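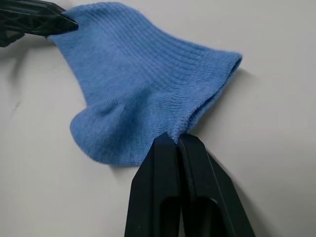

To: floor-and-sorting list, Camcombe
Subject: Re: the arms and our hours

On the February note from Oltell:

> Sock handling moves to the two-arm station. Sorters become
> "pair supervisors." No change to pay grade.

I've been a pair supervisor for 6 weeks. I used to fold socks. Now I stand beside two arms while they stretch one out between them, and I write down how it went. My thumbs feel great. My feet would like a word.

The target is 600 pairs a shift, up to 1,000 once Duman signs off. Who answers for a bad pair, me or the station? The note is silent on that.

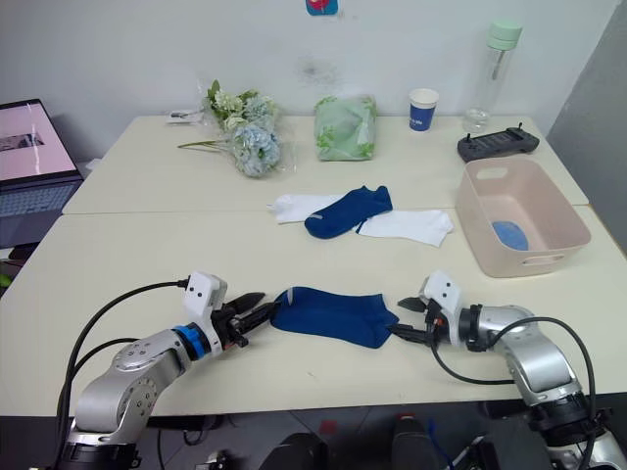
Duman replied that the operator on shift signs for every pair, same as before, and that the target stays at 600 until the training hours are paid. I'll take the second half of that in writing, please.

The folks at Akico got two breaks added when their arms came in - watching is tiring, and they made the case. We should ask for the same.
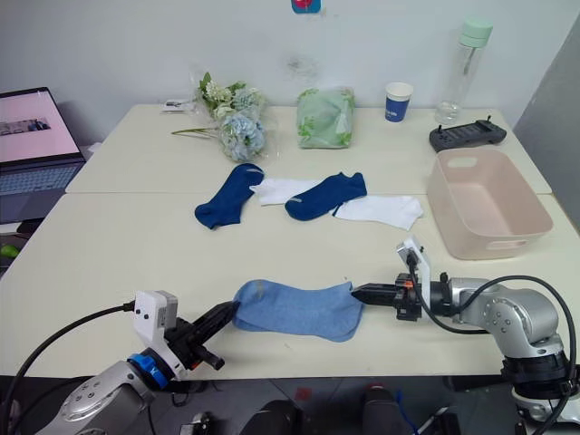 OPEN ITEMS

Breaks for supervisors: not answered.
Stools: requested, "under review."
Job title: I'd settle for sorter.

Replies to the list, please, so the night crew sees them too.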